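Tarnura Growers and Eaters Board
Fruit and Veg > Marmalade, jams and preserves
Topic: Mandarin marmalade, whole fruit or cut first?

pipkin52
Joined the board just for this! I've made Seville marmalade every winter for years and finally had a go with mandarins, and oh, the smell in the kitchen. I simmered them whole for 2 hours, lid on, then halved them, scooped out the middles and shredded the peel. Small fruit with tight skins, the shiny ones.
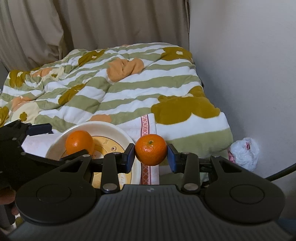 Set was a bit soft but the flavour is gorgeous, much more like sweets than Seville. Does anyone cut theirs up raw instead? My sister swears by it and I'd love to know if it's worth the sore thumbs.

Dratwood_Dave
Cut raw, every time. Mandarin peel is so thin that whole boiling turns it to mush. Slice it fine, soak overnight with the pips in a muslin bag, then cook gently. You get proper shreds and a clear jelly.

Dayana Ríos
Have to disagree with Dave (sorry Dave!). I boil mine whole and the peel holds up beautifully if you keep it at a bare simmer. Mush means the pan was too hot. For the soft set, add the juice of 4 lemons per kilo and keep all the pips, they're full of pectin.

Dratwood_Dave
4 lemons! At that point it's lemon marmalade.

Dayana Ríos
It really isn't, come and try some :) I've been making it this way since my gran's days in Quintero and there's never a jar left by October. The lemon just wakes it up.

marrowfat
Both methods work, you two. Dave's looks prettier in the jar, Dayana's tastes stronger. What about green fruit though? I did a lime batch last month and the peel went like leather until I gave it a second soak. Wonderful on toast once it had softened.

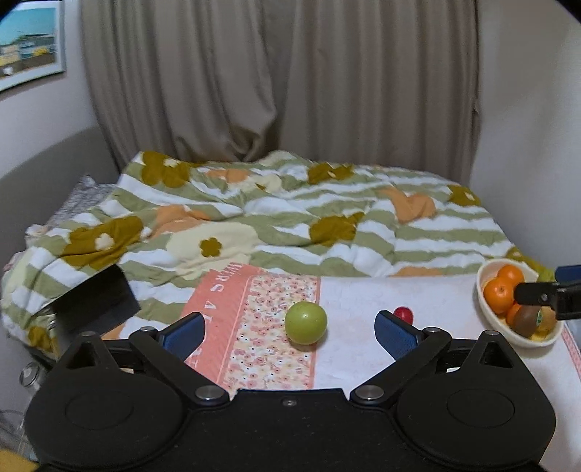
Re: Limes and other tough peel

pipkin52
Thank you all, this is brilliant. Marrowfat, did you change the water for the second soak or keep it?

marrowfat
Changed it. Takes the worst of the bitterness out. Sugar goes in only when you can squash the peel between finger and thumb, it never softens after that.

Dratwood_Dave
Agreed on the sugar. Still not agreeing on the lemons.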